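3. Home Use Phase

The home use phase followed the laboratory patch test and was meant to record how the shaving creams behaved under ordinary bathroom conditions. Thirty-four adult men with a regular wet shaving habit entered the phase. All of them shaved with a cartridge razor and had no diagnosed skin condition of the face or neck. Each man received a supply of Wornora and a supply of Trerken in plain tubes. The two creams share the same soap base and differ in their glycerin content and in the fatty acid blend.

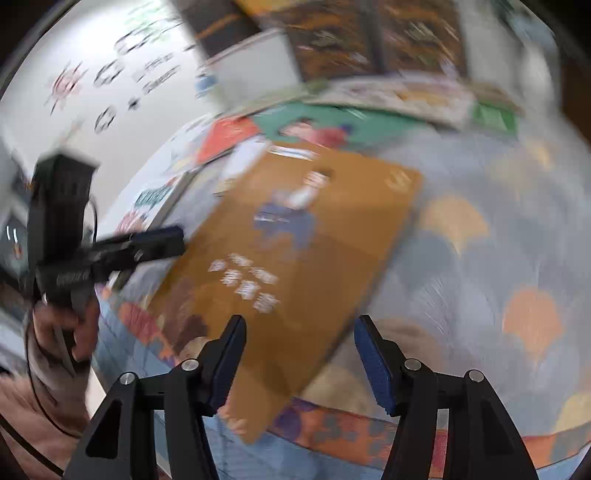
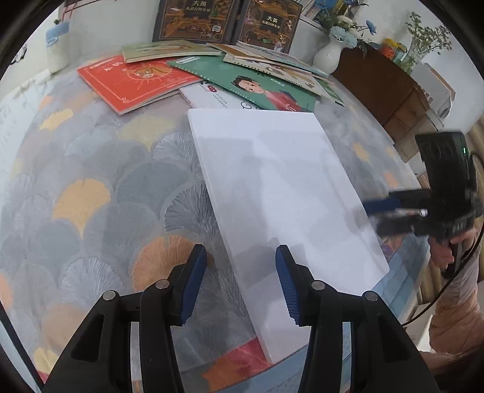 Figure 3. Tabletop with a gray patterned cloth. First view: brown-orange rectangular cover. Second view: blank white pad or stack of paper.

3.1 Order of Use

Half of the participants began with Wornora and half with Trerken. The creams were swapped after a rest period in which participants went back to their usual product. Order was assigned by a computer-generated list kept by C. Karabulut, who had no contact with participants until the diaries were closed. The tubes carried only a letter code. The creams could not be matched perfectly for scent, and two men wrote that they believed they could tell the tubes apart. Their entries were kept in the analysis.

Participants were asked to shave with the grain on the first pass. A second pass, in any direction, was left to the individual and recorded. No instruction was given on water temperature, since a fixed temperature would have been impossible to check in the home. Aftershave products containing alcohol were excluded for the whole phase. Unscented moisturizer was allowed in the evening but not in the hours directly after shaving.

3.2 Cartridges

New cartridges were supplied by Clukero from a single production lot. Each cartridge was used for 5 shaves and then placed in a numbered envelope for return. Fixing the cartridge life in this way removes one source of variation but is stricter than normal practice. In the entry interview, many participants reported changing cartridges only when the shave became uncomfortable. The results therefore describe both creams under fairly fresh blades and should not be extended to worn ones without further testing.

3.3 Diary Measures

Diary entries were made on the same morning as the shave. Tugging, glide, closeness and burning were each marked on a line of fixed length, with the end points labeled "none" and "extreme." Nicks were recorded by location on a printed outline of the face and neck. The last item was an open comment field. Entries made on a later day were flagged and left out of the main model, then added back in a sensitivity check.

Redness was graded at the clinic by a trained rater, C. Tomoana, using a 3-point scale at the cheek, the chin and the front of the neck. Gradings took place under the same lamp and after a fixed rest in a temperature-controlled room. A second rater graded a subset of the visits. Agreement was good at the cheek and chin and weaker at the neck, where stubble direction and collar friction make mild redness hard to assign to the shave itself.

3.4 Lather Density

Lather density was measured in the laboratory on samples from the same batches. The cream was mixed with water of known hardness in a Stöcker bench mixer, and the lather was transferred to a tared cup of 200 mL. Excess was leveled with a flat blade. The cup was weighed at once and again after standing, and the liquid drained to the bottom was drawn off and weighed separately. Samples with visible large air pockets were discarded and remade.

The laboratory values were not shown to the participants or to the rater. They were used as a batch-level covariate only. Lather made by hand at home varies with the brush, the amount of water and the time spent, and none of these was controlled.

3.5 Handling of Missing Entries

A skipped shave was treated as a missing observation and was not replaced. Where a participant shaved but left one line unmarked, the remaining lines were used. Men who changed razor type during the phase were dropped from that point onward, with their earlier entries retained. The mixed model described in Section 4 accepts unequal numbers of entries per participant, and no values were imputed.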